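Eltico Lost Items Desk - Common Questions

How long do you keep things?
Small items stay at the desk for 17 days. After that they go to the Dornutus storeroom for 2 months.

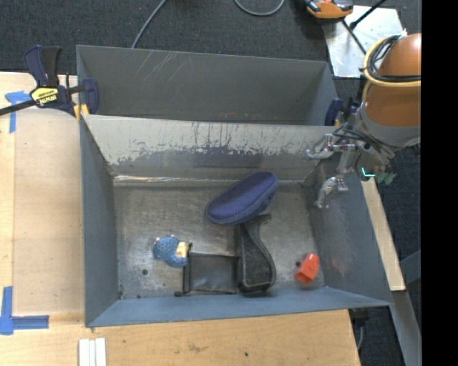 What should I put on the claim form?
Give us the color, the shape and how it closes. "Glasses case" gets slow results. "Navy-blue oval case with a zipper" is much easier to match when a metal bin also has a blue toy and an orange-red plastic block in it.

Can someone else pick it up?
Yes - send them with your claim number. The desk closes at 4.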